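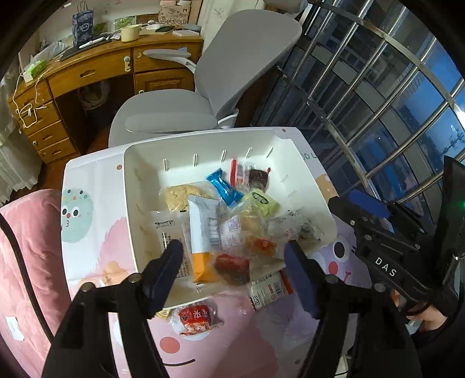
*The snack bin, on the little table with the cartoon print.*

I quit buying lunch at work in December. Before that I bought it nearly every day, from the counter downstairs or from Choo, the noodle place across the street. I never kept track of it. Then I went through my card statement looking for a charge I didn't recognize and added up the food while I was there. It came to 402 dollars for one month. The charge I was looking for was a parking ticket in Kendport, and it was mine.

So I started packing lunch. I've kept it up for most of a year now, and a few people have asked how it works, so I'm writing down what I do.

I cook one big thing on my day off. Usually it's rice with something on it, or lentil soup. I tried making five different lunches the first week and it took all afternoon, and two of them went bad. One pot is enough. I split it into containers while it's still on the stove side of the kitchen, let it cool, and put three in the fridge and two in the freezer. On the third night I move the frozen ones down to the fridge.

The containers matter more than I expected. I had a drawer of old takeout tubs and none of the lids fit anymore. I bought a set of Braner ones with clips, and they haven't leaked in my bag. They stain if you put tomato in them. I don't mind that.

Parveen Gilani, who sits across from me, eats the same cheese sandwich every day and thinks all of this is too much work. She may be right. Her lunch takes her four minutes to make. But I get hungry again at three if I eat a sandwich, and then I go downstairs and spend the money anyway.

That was the real problem, the afternoon. For the first two months I brought lunch and still bought a cookie or chips most days. What fixed it was keeping small wrapped things at home and putting two in my bag in the morning. I don't choose them ahead of time. I take whatever is on top. When it gets low I go to the Korean grocery with Kyu-ri Joo, who knows which crackers are good and which ones only have a nice package.

Some things that did not work:

- Salad made the night before. The dressing goes everywhere and the cucumber gets soft.
- Pasta with cream sauce. It turns into a block and the office microwave only heats the edges.
- Fish. I did it once. Jianguo Duan opened a window and didn't say anything.
- Hard-boiled eggs, for the same reason as fish.

The soup I make most is red lentils, one onion, two carrots, a can of tomatoes, cumin, and a lot of salt. Half an hour on low. I add lemon at work from a little bottle I keep in my desk. It freezes well. The rice bowls don't freeze as well, so I eat those first.

I still go to Choo once a week. I didn't want to give it up, and the soup noodles there are better than anything I can carry in a tub. My food spending downstairs and across the street was 59 dollars last month, nearly all of it noodles. Groceries went up some, but I haven't worked out by how much.

Next I want to try dumplings. Parveen has already asked if I'll bring extra.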